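클론다인(Clondine) 별장 지분 매물, 사도 될까요?

글쓴이: 산밑에집
호수 근처 40평 별장이고 중개는 Prudex입니다. 지분 4분의 1에 연 관리비 661만 원이라는데 임대 돌리면 관리비는 빠진다고 하네요.

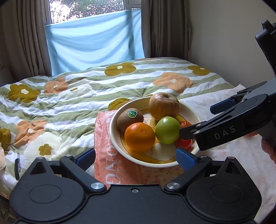
2월에 한 번 둘러봤고 난방이랑 수압은 괜찮았습니다. 문제는 임대 수익표예요. 연 111박 예약이라는데 근거 자료를 달라고 하니 담당자 Isabelle Turcotte 씨가 계약 의향서부터 쓰라고 합니다. 이런 게 보통인가요?

댓글

겨울배관
보통 아닙니다. 예약 내역도 안 보여주는데 의향서를 왜 써요. 111박이면 비수기에도 꽤 찬다는 소린데 그 동네 11월에 가보셨나요?

chan_ho77
저는 Prudex 통해서 다른 단지 샀는데 별문제 없었어요. 의향서는 법적 구속력 없는 양식이었고 자료도 이틀 뒤에 받았습니다. 너무 의심부터 하시는 듯.

겨울배관
님 의향서가 그랬다고 이분 것도 그렇다는 보장이 있나요? 위약금 조항 한 줄이면 얘기가 달라지는데요.

chan_ho77
그러니까 읽어보고 쓰면 되죠. 쓰지 말라는 건 과합니다.

등기부먼저
두 분 다 수익률 얘기만 하시는데 지분이면 나머지 지분권자가 누군지부터 보세요. 지붕 수리 한 번 하려고 해도 동의 받느라 한 철 갑니다. 팔 때 우선매수 조항 있는지도요.

산밑에집
지분 하나는 Noémie Perron이라는 분 명의고 나머지 둘은 회사 명의로 되어 있습니다. 회사 이름은 Urer예요.

등기부먼저
그 회사가 임대 관리도 하나요? 그러면 관리비를 정하는 쪽이랑 받는 쪽이 같은 건데요. 저라면 최근 결산서 보기 전엔 한 푼도 안 넣습니다.

산밑에집
관리 회사도 거기 맞네요. 결산서 요청했고 답 오면 올리겠습니다.

겨울배관
의향서 사본도 같이 올려주세요. 이름은 가리시고요.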